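Dadeo gripper kit, week one

Sat 5 February. Quick one, dinner's on.
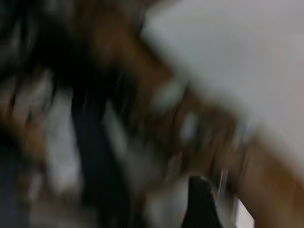 So the Dadeo kit. Paid 841 for it with shipping, from Rirer. The other one I was looking at, the Coelho, was closer to 1000 and you had to buy the wrist camera seperately. Dadeo throws it in.

Setup took 3 evenings. Should've been one. The manual skips the part where you tell the software which port the wrist is on, so I sat there with a dead arm and a cold coffee. Found the fix in an old Fesunon forum thread. Would not have guessed it.

Good stuff first. Fingers are solid. Motors are quiet enough to run while the kids sleep. Cable lenght is generous, finally.

Bad stuff. Wrist camera smears like crazy on fast moves. Slow it down and you're fine, but the default speed is silly, first thing I'd change. Also the emergency stop button is tiny. And the carry case smells like a tire shop.

Support wrote back the next morning, polite, sent me a settings file. Haven't tried it yet.

Worth it? At about 800 I'd say yes no question. At what I paid, still yes but grumbling. If you want something that works out of the box, save up for the Coelho I guess.

Going to try the soft finger pads next, they're still in the bag. More when I get to it.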